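The City of Zidbridge Should Write Its Street Racing Rules With Care

The council in Zidbridge will vote Thursday on an ordinance allowing police to impound any vehicle present at an unlawful street gathering. Residents along Tollidau Avenue have asked for relief for years, and they deserve it. Engines run past midnight and intersections are blocked. Police logged 2894 complaints last year.

The ordinance as drafted reaches too far. It applies to drivers and to spectators alike, and it sets a release fee of $700 before any hearing is held. A teenager who parked nearby to watch could lose the family car for a month.

Vommont adopted a narrower rule in April. Officers there may seize a vehicle only when its driver is cited for racing or reckless operation, and the owner may request a hearing within 80 hours. Enforcement has continued under that rule, and the courts have not been asked to undo it.

The council should amend the draft along the same lines before it votes. It should also fund the traffic barriers requested by the Assunção neighborhood association, which were left out of this year's budget. 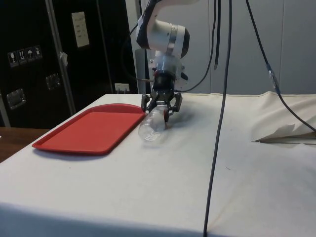
A clear plastic bottle on a white cloth, beneath a black two-finger gripper.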